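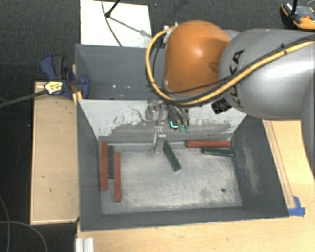
Rerkden Borna polling booth, two-sided

The Borna is a free-standing booth for parish, district and party selection ballots. Two voters stand back to back, each with a writing shelf and side screens. It folds flat for storage between elections.

Specification
Height, assembled: 195 cm
Width per voting position: 80 cm
Frame: powder-coated steel tube
Panels: corrugated polypropylene, white
Shelf: sloped, with raised front lip and pencil cord fixing
Lighting: none fitted; clip-on battery lamp available separately

Assembly
Open the frame until both hinges lock, then slide the panels into the side channels, plain face outwards. Fit the shelves last. No tools are needed. Two people can put up a booth in about five minutes. Check the hinge locks again once the booth is in its final position - they can release if the frame is dragged.

Accessible version
The Borna Low has a single voting position with a lowered shelf and an open front for wheelchair users. It uses the same panels as the standard booth, but the shelves are not interchangeable.

Notices
Each side screen has a clear pocket for printed voting instructions. Notices are not supplied. Returning officers should use the wording prescribed for the ballot being held.

Price
Single booth: £545 excluding VAT
Set of six: £3270 excluding VAT, with wheeled storage rack

Spare panels, shelves and feet are stocked at Jolimside. Parts for the earlier Kiani booth remain available, except for the hinge, which has been replaced by the Borna type and needs the adaptor plate.

Orders for May polls should be placed by the end of February. Delivery is to ground floor only.

Prices valid from 12 Dec 2021.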